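Chapter 2
Keeping Your License Alive: Fees, Renewals, and the People Who Set Them

When students picture the life of a lawyer, they tend to picture the courtroom, or perhaps the long evening before it, and very few of them picture an envelope from the licensing office with a form inside. And yet I would guess that more good lawyers have lost sleep over that envelope than over any judge. It arrives when you are busy, it asks for things you thought you had already sent, and it has a date on it that does not move. This chapter is about that envelope, and I hope by the end of it you will feel a little friendlier toward it.

Let me start with a story, which I have told to every class I have taught. A small firm in Wingate, a pleasant old office over a bakery, let one renewal slip past the end of November. The lawyer concerned had paid her fee. She had simply not returned the statement of continuing education hours that was supposed to travel with it. In the eyes of the licensing office a half-finished renewal was no renewal, and she spent the better part of a winter handing her hearings over to colleagues – all for a single sheet of paper that was sitting, signed, in a drawer. 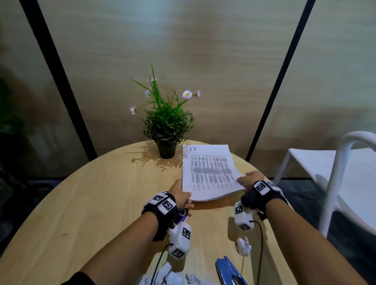

Figure 2.1 Potted plant and printed pages on a round table.

There are really two kinds of duty wrapped up in a renewal, and students mix them up all the time (I did too, for longer than I care to say). The first is the duty to pay. The second is the duty to report, meaning that you tell the licensing body where you practice, whether anyone has brought a complaint against you, and how many hours of study you have completed. Paying is quick. Reporting takes an afternoon, and it is the part that gets people into trouble, so please start with it.

The names of the parties will come up again, so let us settle them now. In this book we follow the fictional-sounding but very ordinary towns of Wingate and Tunitz, each with its own local bar association. Both associations answer to the same licensing office, and both collect a yearly membership fee that is separate from the license fee. A lawyer who pays one has not paid the other. You would be surprised how often a new member finds this out by letter.

Where does the fee itself come from? In most places a statute gives the licensing body the power to charge one, and the body then fixes the amount by rule. That sounds dry, but it matters a great deal, for a rule can be challenged in ways that a statute usually can't. Members may argue that the amount goes beyond what the statute allows, or that the rule was adopted without proper notice. We will spend a good part of this chapter on the Chatzigeorgiou matter, in which the members of the Tunitz association objected to a late charge first announced in 2000. Read it slowly when you come to it. The arguments on notice are better than the arguments on the amount, and I would like you to work out why before we meet to talk it over.
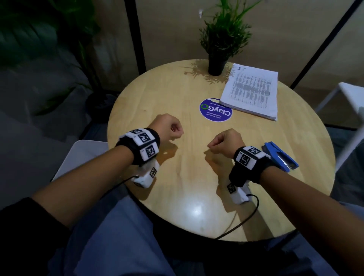
A word about deadlines, too. Some offices count from the day you were admitted, and others use one date for everybody. The rules we work with in this book use one date for everybody, the 31st of the last month of the year, and they treat a form as filed on the day the office receives it. The postmark does not help you. Online filing through a service such as Jikside has made this easier, though a form saved as a draft is still only a draft, and you will want to keep the receipt somewhere you can find it again – a plain folder will do nicely.

Before you go on to Section 2.1, find the renewal rules for the place where you hope to practice and read them all the way through. Write down who sets the fee, what must be filed along with it, and what happens to a lawyer who is late. Bring your notes with you, as we will use them in the first exercise.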